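Speaker notes: What goes in the box (evening talk, Fosbridge library, downstairs room)

Slide 1 stays up while people find their seats. Start when the chairs at the back are mostly full, and don't wait for the coffee line.

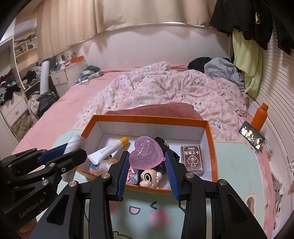 Good evening, everybody, and thank you for coming out. I'm going to talk for a while about small boxes of small things, the kind you fill for somebody you're fond of, or for a child who's moved away, or for yourself on a long January night when the desk drawer won't close anymore. I've been packing boxes like this for 15 years, first for my sister's kids and then for more or less anyone who would give me a mailing address, and I still get a silly amount of pleasure from it.

(Pause. Ask who has a drawer at home they're a little ashamed of. Let the hands go up. Mine goes up too.)

Start with the box itself. I like a plain rectangular one with a pale inside, so you can see what you've got, and if it has a cheerful rim, orange or red or whatever you love, so much the better. Open it on a table you've cleared off. My own table at home has paint on it and a burn from a teapot, and I wouldn't trade it.

Then gather before you pack. This is the part people rush. Put everything you might want to include out on the table and leave it there through dinner. When I did my first box for my niece at Emora I packed straight from the shopping bag, and she got three notebooks and no pen. She was very polite about it.

Slide 2, the list of kinds. Read it slowly, they'll want to write it down.

Something shiny. A glossy heart is a lovely thing to have in a box, especially one the light comes through, with a bit of pattern you can feel with your thumb.
Something soft. A little plush, tucked in so it only peeks out.
Something with a face. A small figurine with big round eyes will do more for a homesick person than a long letter, and I say that as somebody who writes long letters.
Something to use up. A tube of cream, a bar of soap.
Something to play with. A deck of cards is perfect, it's flat and square and it stands up at the end of the box like a bookend.

(Tell the Ralto story here if the room is warm. If it isn't, skip to slide 3. The short version: I mailed a box to my cousin in Ralto with a bottle of bubble bath standing upright and the cap not quite turned, and what she opened was a very clean set of postcards. We still have one of them on our fridge and you can't read a word of it.)

So, tubes and bottles. Check the cap, then check it again, then put the thing in a bag of its own if it's traveling any distance. For a box that's only going across town I'll lay a tube in slantwise, from one corner toward the middle, and let the other things lean on it.

Slide 3, packing order.

Flat and firm things go in first, up against the ends. Next the bags and soft things, which fill the odd gaps. I keep my crumpled bags for this, black ones, clear ones, I don't mind at all, and I roll up any leftover paper and slide it down along a side. Little things with faces go near the top, because you want to be looked at when you lift the lid. The favorite goes in last. I always hold the favorite back until everything else has settled, and then I put it right in the middle where there's no missing it.

If you've got a curious cat, this is when the cat arrives. Ours once rode in a box as far as the front door.

(Drink some water. You always forget.)

A word about how full is full. I used to stuff them until the lid bulged, and I've come around to leaving some air. People like to rummage. My aunt at Cordeiro keeps hers on the windowsill and takes things out and puts them back in a different order, and I think that's a fine way to spend an afternoon. She had 17 things in hers the last time she wrote, and I know I didn't send that many, so she's been adding to it.

Slide 4, the practice part. There are 2 tables set out along the wall with odds and ends on them. Ask people to pair up and pack one box between them, swapping turns. Let them argue over what the favorite is. Walk around, admire everything, and help the ones who've started with the soft things.

Leave time at the end for questions. Somebody will ask about postage, so have the leaflet handy, and somebody will ask whether they can keep the box. Yes, they can keep the box.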